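Comparing Grip Pads on a Hand-Held Gripper with Paper Cups

By Nghĩa Vũ
November 15, 2020

Paper cups are a good first test for a two-jaw gripper. They are light, they dent easily, and the wall is tapered, so a pad that works on a box can still let a cup slide. This page covers how we compare the Dultberg ribbed pads with the flat Casitz pads on the Ludance hand tool. Plan on one afternoon per pad type.

What you need

The hand tool with its camera mounted
Both sets of pads and a 2 mm hex key
Several paper cups, plain and printed
A round tray
A desk lamp

Step 1. Fit the pads

Open the jaws fully. Remove the old pads, wipe the backing plates, and screw the new pads on finger tight. Close the jaws once so the pads line up, then tighten. If one pad sits higher than the other, the cup will tilt when you lift it.

Step 2. Set up the camera

Record at 32 frames per second with exposure locked. Auto exposure shifts every time the tool moves toward the lamp. Check that both pads and the tray show up at the bottom of the picture.

Step 3. Grip the cup

Stand a cup on the tray with the opening up. Bring the jaws in from the side and close slowly until both pads touch the wall. Stop there and hold for a moment before you lift. Leave the other cups lying on the desk at different angles so they can be used for later trials.

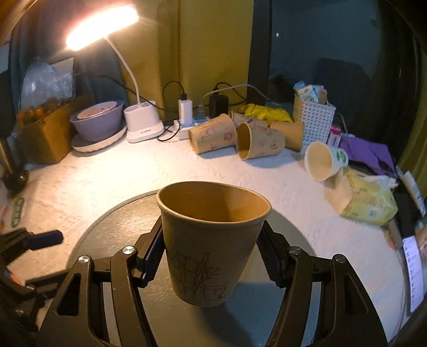 Step 4. Log the trial

Write down the pad type, cup type, and one of three results: held, slipped, or dented. We aim for 400 trials per pad type. The first ribbed set gave us 379 usable ones after we threw out clips with bad exposure.

Step 5. Swap and repeat

Change to the flat pads and use fresh cups. Save both sets in the Sầm folder with the pad name first. Replace any pad after 1,000 grips.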